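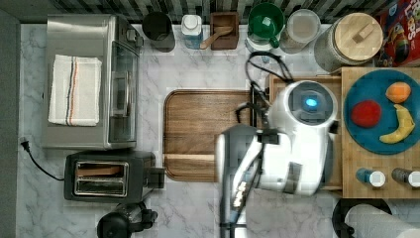

No-buy September, first check in

Sep 9, 2026

Quick one before work. Coffee going cold, typing with one thumb half the time, sorry in advance.

So. No-buy month. Groceries, gas, rent, meds, that's the list. Everything else waits till October. I set myself $200 for food and house stuff and wrote it on an envelope like my grandmother did, except hers had actual cash in it and mine has a grocery list and a dead pen.

Why now: the card statement. $1,023 in August and I could not tell you what most of it was. I sat there scrolling. Jenaria, Jenaria, some app renewal, Jenaria again. For anyone who doesn't know, Jenaria is the home store out past the highway with the candles by the door. I went in for lightbulbs. I go in for lightbulbs a lot apparently.

Rules, such as they are

No Jenaria. Not even for lightbulbs. Hardware store has lightbulbs.
No delivery. This one hurts.
Cancelled Itness. I was paying $55 a month for stretching videos and I stretched maybe twice since spring. Cancelling took four screens and one "are you sure you want to give up on yourself" type message, which made me want to cancel harder.
Library for books. My hold on the second Yorath book came in on day one so that felt like a sign. (Not as good as the first. Too many ships.)
Gifts are allowed but has to be something I make or already own.

Days one to three were easy. Smug even. Made a big pot of beans, ate beans, told people about the beans.

Day four I had a bad meeting and got as far as putting a lamp in a cart online. A lamp! I have lamps. Closed the laptop and went and wiped down the kitchen instead, which is what my mother does when she is mad and I see it now.

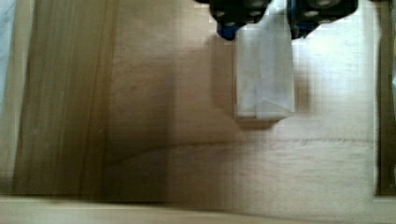
Frosted white on pale wood.

Anyway the thing I keep noticing is how much of my shopping is just being bored at 9 pm. It's not wanting stuff. The phone is in my hand, the couch is there, and somebody is having a sale. I moved the shopping apps to the last page of the phone, then deleted them on day five becuase the last page is not that far away.

Been walking after dinner. Over to Jedlow Park, around the pond, home. By the time I'm back I'm too tired to want a lamp.

Food

OK so the envelope. I've spent more than I'd like for nine days in, mostly because I did one big shop at the start. Rice, eggs, onions, the good bread, frozen spinach, peanut butter. I refuse to buy the bad bread. If the whole month falls apart over bread then fine.

What I've been eating: beans (see above). Eggs on toast. Soup out of the freezer with no label, which was supposed to be chili and was definitely something with squash. Rice and whatever. Toast again. Spinach in everything till I got sick of it and then spinach in a little less. 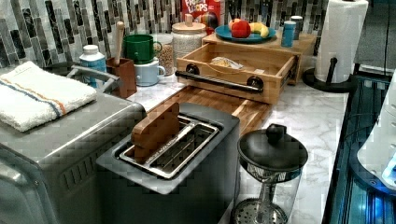 Counter, with toaster and cutting board.

Lunches are the hard part. Everybody at work goes to the taco place and I love the taco place. I went along once and just had water and it was sad, not doing that again. Now I eat at my desk at 11:30 like an animal and go for a walk when they leave.

Also found out I own three jars of cumin. Three. So I'm not buying cumin until I retire. There was also a bag of lentils behind the flour with a date on it I won't repeat. Cooked them anyway. They took forever and were fine.

Stuff I already cheated on

Parking. I forgot parking was a thing. Counting it as gas.

A birthday card. Four dollars. I could of made one but I was standing in the line at the pharmacy already and it had a dog on it.

That's it so far I think. Somebody commented last time that a no-buy month just means you buy it all in October, and yeah, maybe. I'm keeping a list in the back of a notebook of everything I want. Lamp is on there. New socks, a bath mat, a bigger soup pot. Already crossed out two things from the first week and I can't even read what one of them was under the scribble.

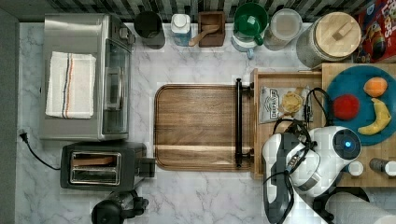
Next up

Going through the closet this weekend. Planning to sell the coat that never fit and the boots that hurt. Whatever I get goes straight on the card, not in the envelope, I am writing it here so I have to do it.

And I need a dessert that uses oats, raisins and one can of pumpkin, no butter because I'm almost out and it's gone up again. If you have one leave it in the comments. Please not overnight oats. I've tried, I can't do the texture.

OK late now, gotta run. More when I hit the halfway mark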